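Wetonitz Community Help > Kitchen and Laundry > Fridges > Temperature and Running Costs

Fridge door seal: replace it or adjust the hinges first?
Posted in April by Sirkside

My fridge is a two-door model. For the past month the compressor has been cutting in more often than it did, and a thin line of condensation forms down the hinge side of the left door. A plug-in meter showed 397 kWh as the projected yearly figure, well above what is printed on the label. The thermostat is set to 4 degrees and a glass of water on the middle shelf agrees with it.

I have cleaned the gasket with warm water and washing-up liquid. There are no splits that I can find. A replacement seal costs 50 pounds from the parts supplier, and I would like to rule out anything cheaper before ordering. Is a hinge adjustment likely to cure this, and how do I tell the difference?

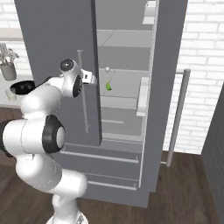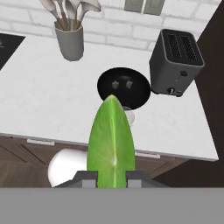
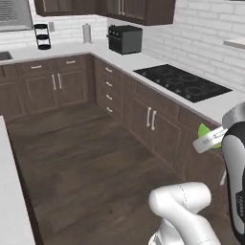

Left door open with the middle shelf showing (first), a lime wedge (second), the counter and wall units (third).

Prydderch
Do the paper test before buying anything. Close the door on a strip of ordinary printer paper and pull it out slowly. Repeat every hand's width down both sides and along the top and bottom. You should feel the same drag throughout.

If the paper slides out freely at one corner only, the door has dropped or the cabinet is not level. Put a spirit level on top, front to back and side to side. The front should sit 2 mm or so higher than the back on most models — check the manual for yours. Then slacken the top hinge bolts, lift the door until the gap is even and retighten.

If the drag is weak along a whole side, the seal has taken a set. Warm it with a hairdryer on low, ease the lip outwards with a finger and leave the door shut overnight. This sometimes works on the hinge side, where the gasket gets folded over. If it has gone hard, order the new one.

Also check the compressor area. Dust on the condenser will raise consumption whatever state the seal is in.

Idovero
Just buy the seal. Mine was the same and I wasted a weekend on the hinges. Soak the new one in warm water first or it won't sit flat in the corners.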